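Sim notebook, kitchen scene, blender lid task
5 April 2022
Subject: false contact stops near the blender

Continuing from last week. The arm in the Ullwood kitchen scene stops with a contact fault when it comes down over the lid to grasp it. In the log the stop always gives the same pair, hand link and blender jug, but in the viewer I can never see them touching. The policy is the same checkpoint which ran clean before we updated the asset pack, so I did not begin with the policy.

Setup today: Ketano build of the simulator, Enden controller in position mode, stiffness at default. Control rate 200 Hz. I ran the batch overnight with random start poses and left the lid and the blender at their nominal places.

1. Approach over the lid
The forearm must pass in front of the blender to reach the lid, so the clearance on this side is small from the beginning. I paused one run with the hand over the lid and turned on the contact listing. It reported a penetration of 4 mm between the hand and the jug.

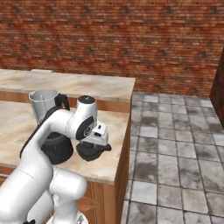
2. Collision mesh of the jug
I opened the collision geometry. In the old pack the jug was split in several convex pieces. In the new pack it is one single convex hull, and the hull closes the opening in the handle and also fills the space below it, down to the widest part of the base. So a big invisible wedge is standing on the handle side, exactly where the hand must come down. The visual mesh did not change at all, and for this reason we lost two days looking at the controller.

Check: I displaced the hand by script towards the handle, a few millimetres each step, with the wrist kept beside the jug. First contact came well before the fingers were near the handle. After I replaced the hull with the old pieces, the hand could go in the same position and there was no contact.

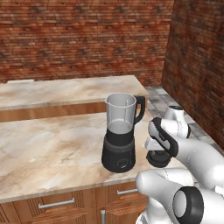
3. What the fault does after
This part worries me more than the mesh. When the stop is triggered, the Enden controller holds the last commanded position and not the last measured one. With the false contact the solver pushes the hand out, the controller pulls it back in, and the force grows until the limit. Peak in the log was 630 N. In simulation it is only an ugly number, but the same stop routine is compiled for the real arm. If a person has the hand between the arm and the bench, the arm would continue to press. I have written this to the safety list as a separate issue, please do not close it together with the mesh one.

4. Changes made
- Jug collision restored to the pieces from the old pack. Base and lid not touched, I compared them and they are fine.
- Stop routine now latches the measured joint positions. For the moment it is on my branch only.
- Added a warning at loading when a collision hull has much more volume than its visual mesh. It already complains about the drawer handles, to be looked at later.

5. Rerun
Same seeds, both changes in. The hand and jug pair is gone from the log. There are still 3 faults, all of them forearm against the jug rim, and these look like true contacts - the forearm is really too low when the start pose is far to the left. This is a planning problem and I would not hide it by making the jug smaller.

Not done / open
The Araújo planner has a margin parameter for obstacles, at present zero. I want to try it with a small value before anybody retrains. Also the rendering of tiles and countertop became slower with the new pack, not related, but I noticed it.

Real arm: please nobody runs the lid task on it until the stop routine is reviewed. The review is planned for May, I will ask if it can be earlier. The power on the bench arm is switched off and I put a tag on the switch.

Logs are in the usual folder, under the name of the batch. The paused state from section 1 is saved too, if somebody wants to load it and see the contact pair.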